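Pedel Demonstration Data Working Group
Minutes of the February meeting

Present: Etelka Antal (Chair), Baoshan Xu, Danylo Fedoruk, Poppy Pearce
Apologies: Ignacio Lindqvist
The meeting opened at 10:15 a.m.

1. Previous minutes
Accepted without amendment. Moved B. Xu, seconded P. Pearce.

2. Collection progress
Mr Xu reported that 1730 demonstrations of the parts-sorting task had been recorded, of which 247 were awaiting review. Each covers the transfer of circuit boards and wired components between the steel tray and the yellow trays.
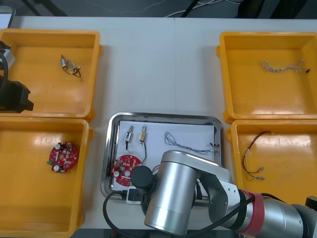
Review is proceeding in order of recording. The Chair asked that rejected demonstrations be retained in a separate folder, labelled with the reason for rejection, and that none be deleted before the Jakitz training run is complete. Agreed.

3. Labelling
Ms Pearce tabled the revised labelling guide. Reviewers had differed on when a grasp begins, and 114 demonstrations carry conflicting labels as a result. The guide now defines the start of a grasp as first contact with the part. Wire harnesses remain difficult, as contact is often made with a lead well before the connector is held. Mr Fedoruk undertook to prepare reference clips for harnesses.

4. Variation in starting layouts
The group considered whether operators should continue to choose their own starting layouts. Mr Fedoruk noted that layouts tend to become alike over a long shift. It was proposed that a printed layout card be drawn before each demonstration.

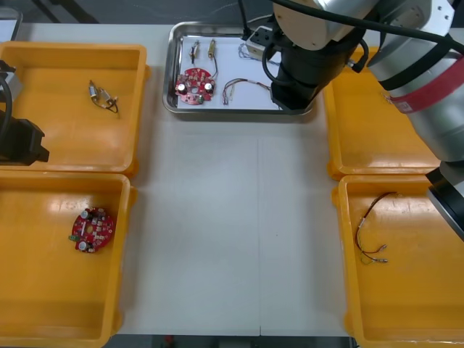 Ms Pearce asked whether the cards would slow the operators, and said she would prefer a trial on one shift before the practice was made general. The Chair concurred. Trial approved, with results to come to the next meeting.

5. Actions
Layout cards and trial: D. Fedoruk
Harness reference clips: D. Fedoruk
Relabelling of conflicting demonstrations: P. Pearce
Folder for rejected demonstrations: B. Xu

The meeting closed at 11:40 a.m.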